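Loading the Dishwasher Straight from the Sink Rack

If your kitchen has a dish rack sitting down in the sink well, you already own the best pre-loading station there is! I used to pile everything in a heap on the counter and then sort it out with the dishwasher door hanging open, and it took forever. Now the plates wait on edge in the rack until I'm ready, and the whole job goes by in 6 minutes (I timed it, I'm that kind of person).

What you need

A slotted rack that fits inside the sink
A rubber scraper or an old spatula
A dry towel for the counter
Your dishwasher, emptied from the last load

Step 1. Scrape, don't rinse

Push leftovers into the trash or compost with the scraper. A little sauce left on the plate is fine. Bones, rice and those sticky fruit labels need to go, and so does anything that could end up in the filter.

Step 2. Park the plates on edge

Stand each plate in its own slot, all facing the same way. Big dinner plates go at the back of the rack and small ones in front, so you can see what you've got. Bowls can lean at the end. Leave knives out of the well completely and keep them flat on the counter where you can see the handles.

Step 3. Pull the lower rack out

Open the door all the way down and slide the lower rack toward you. Partway is plenty for the first few plates, and you can bring it out farther once the front rows start filling up. Check that the spray arm spins freely before anything goes in. Wipe the counter edge now too, while your hands are free. A glossy white top shows every drip!

Step 4. Move the plates across one at a time

Take hold of the plate by its upper rim, lift it straight up until it clears the wires, and then swing it over to the dishwasher. Going straight up is the trick. If you tilt too early, the bottom edge catches on the rack and the neighbors start rattling.
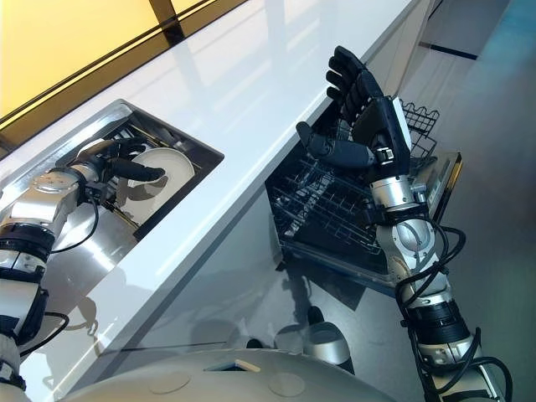 Step 5. Fill the lower rack from the back

Set plates between the tines with the dirty side toward the center. Keep a little space between them so the water can get in. Pots go along the sides, face down, and cups and glasses go up top. Spin the arm once more by hand, slide everything in and start your usual cycle. I run mine at 60 °C when there's been a roast, and cooler for everyday stuff.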